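Colcha Morkora, crema con cenefa

Ref. 2287 · Ropa de cama · Colección Georgiou
Medidas: individual, matrimonio, grande
Disponible en tienda y por encargo

Llevábamos tiempo queriendo tener en el catálogo una colcha así: lisa en casi toda su superficie, de un crema tirando a dorado pálido, y con una cenefa que se lleva toda la atención. La Morkora es de esas piezas que uno extiende sobre la cama y de pronto la habitación parece ordenada, aunque la silla del rincón siga llena de ropa. Nos gusta muchísimo y se nos va a notar a lo largo de toda la página.

El dibujo viene de un cuaderno de Birsen Sezer, que lleva años copiando a mano orlas de manteles, de azulejos y de libros viejos. Cuando nos lo enseñó estaba lleno de bandas sueltas, sin uso previsto, y elegimos la de los medallones casi en el acto (lo difícil fue decidir el color; hubo tres rondas de muestras y una discusión bastante larga sobre un verde que al final se quedó fuera).

El tejido

La Morkora es una mezcla de algodón y viscosa en ligamento de satén. El algodón le da cuerpo y la viscosa pone ese brillo suave que aparece cuando la luz entra de lado. Es un brillo discreto, nada que ver con las colchas de raso de hotel. De día el fondo tira más a mantequilla y por la noche, con una lámpara cálida en la mesilla, se vuelve más dorado.

Pesa lo justo para quedarse en su sitio sin aplastar. En entretiempo se puede dormir con ella como única capa sobre la sábana, y en enero va perfecta encima de un edredón fino. Quien busque abrigo de verdad tendrá que sumar una manta: la Morkora no lleva relleno ni acolchado, es una sola tela con su dobladillo.

Un aviso sobre las arrugas, que es lo que más nos preguntan. Al sacarla de la bolsa trae los pliegues del embalaje bien marcados. Se van en un par de noches, o antes si se humedece un poco la tela con un pulverizador y se pasa la mano. Después queda siempre alguna ondulación leve, sobre todo donde uno se sienta a calzarse. A nosotros nos gusta así. El satén muy tirante pierde gracia.

La cenefa

Es de un marrón anaranjado cálido, con los motivos en blanco y crema: medallones redondos con aire de sol y, entre ellos, roleos que recuerdan a hojas. Unas rayitas finas y paralelas la separan del fondo liso. Esas rayas parecen un detalle menor, pero en la primera muestra no estaban y la banda se veía pegada, como si fuera de otra colcha. Birsen las añadió en una tarde y el conjunto cambió por completo.

Va estampada con tintes reactivos, así que el tacto es el mismo en la banda que en el centro. No hay relieve ni hilos sueltos en los que se enganche un anillo o la uña de un gato.

¿A qué lado se pone? Como cada cual quiera. Lo habitual es que la cenefa corra a lo largo, cerca del borde del colchón, para que se vea desde la puerta. En camas arrimadas a la pared conviene comprobar antes de remeter nada que queda hacia la habitación.

Medidas y caída

Individual: 180 x 270 cm, para colchones de 90 y 105.
Matrimonio: 235 x 270 cm, para colchones de 135 y 151.
Grande: 270 x 280 cm, para colchones de 180.

Sí, 151. Es la medida real de los colchones Clulent, que salen de taller un pelo más anchos de lo normal, y como vendemos muchos preferimos decirlo. La talla de matrimonio los cubre sin problema.

Las caídas están calculadas para un colchón de 25 cm de alto. Con canapé alto la tela no llega al suelo, y en ese caso recomendamos subir una talla si se quiere tapar del todo el lateral. Si hay dudas, lo mejor es medir de suelo a suelo pasando por encima del colchón, con la cinta floja, y escribirnos con ese dato. Contestamos todos los mensajes.

Con qué la ponemos

Con casi todo, y aquí es donde nos embalamos. El crema aguanta cualquier color que se le eche encima y el marrón anaranjado de la banda agradece la compañía de algo más fresco. En la tienda la hemos tenido con fundas azul grisáceo, con un cuadrante de lino crudo y con una manta verde botella doblada a los pies — esta última combinación la compró tal cual una clienta, manta incluida.

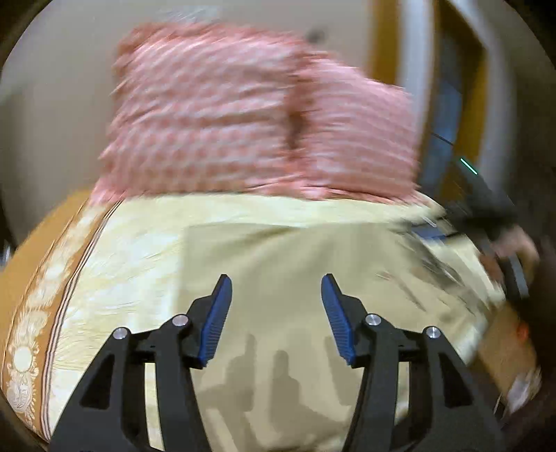

El rosa, que en principio nadie en el equipo habría elegido, ha resultado una alegría. Darlene Lapointe, que monta las camas de exposición, insistió en probar estampados menudos en rosa y blanco junto al crema, y ahora es lo que más recomienda a quien quiere un dormitorio alegre sin meterse a pintar paredes. El truco, según ella, es que el dibujo del cojín o de la almohada sea pequeño y repetido, para que no compita con los medallones. Con flores grandes la cosa se complica.

Para paredes beige o color arena va de maravilla. En habitaciones muy blancas gana protagonismo la cenefa, y en las oscuras lo que destaca es el fondo. Solo la vemos floja sobre cabeceros de pino muy amarillo, donde los dos tonos se parecen demasiado y ninguno luce. Si ese es el caso, un par de cojines oscuros entre medias lo arreglan bastante bien.

También hay quien la usa de cubresofá. La individual da para un sofá de dos plazas con algo de vuelo por detrás, pero el satén resbala, así que hay que remeterla con ganas o poner debajo una base antideslizante.

Lavado

A máquina, 30 grados, programa delicado y centrifugado bajo. La talla grande necesita tambor de 9 kilos; en uno más pequeño entra, pero sale hecha un nudo y con los dobleces marcados.

Detergente líquido y sin blanqueantes ópticos. Los blanqueantes enfrían el crema y al cabo de unos cuantos lavados se nota.

Secar tendida a la sombra, doblada por la mitad sobre dos cuerdas. La secadora, mejor no.

Plancha templada, por el revés, con la tela todavía un poco húmeda. La cenefa se puede planchar igual que el resto.

El encogimiento previsto tras el primer lavado es del 2 %, y ya está contado en las medidas de arriba.

Para manchas pequeñas (el café del domingo, para qué engañarnos) basta agua fría y jabón neutro cuanto antes, dando toques con un paño blanco y sin frotar. Frotar levanta la fibra y deja un cerco mate que luego cuesta disimular.

Fundas y complementos

La colección Georgiou incluye dos piezas más con la misma banda: una funda de cojín de 50 x 50 y un camino de cama de 60 cm de ancho. Las fundas de almohada no forman parte del juego, se venden aparte y hay muchos colores. El saco de algodón en que se entrega la colcha sirve luego para guardarla en verano; cabe también el camino de cama si se dobla con cariño.

Quien prefiera algo con más cuerpo puede mirar la Huravley, acolchada, en tonos parecidos y sin cenefa. Es una colcha más invernal y más seria. Hay casas que tienen las dos y las van turnando, y nos parece un plan estupendo.

Preguntas que nos llegan

¿Es reversible? El revés es liso, más mate, y el estampado se transparenta un poco. Se puede usar del derecho y del revés, aunque nosotros no la vendemos como reversible.

¿El tono es igual en todas las partidas? Muy parecido, pero puede haber pequeñas variaciones en el crema. Para dos camas gemelas conviene pedir las dos colchas a la vez y decírnoslo en las notas del pedido, así salen del mismo rollo.

¿Hacen medidas especiales? Sí, a partir de la talla grande y solo para reducir. El arreglo se hace por el lado liso, de modo que la banda queda intacta. Tarda dos semanas.

¿Mandan muestras? Un retal del fondo y otro de la cenefa, sin coste, a quien los pida por correo. Recomendamos verlos de día y de noche en la propia habitación antes de decidir.

Cambios y devoluciones: treinta días desde la entrega, sin lavar y con su saco. Las piezas recortadas a medida no admiten devolución, salvo defecto.

Ficha actualizada el 22/8/26. La talla individual está en reposición; las otras dos salen del almacén al día siguiente del pedido.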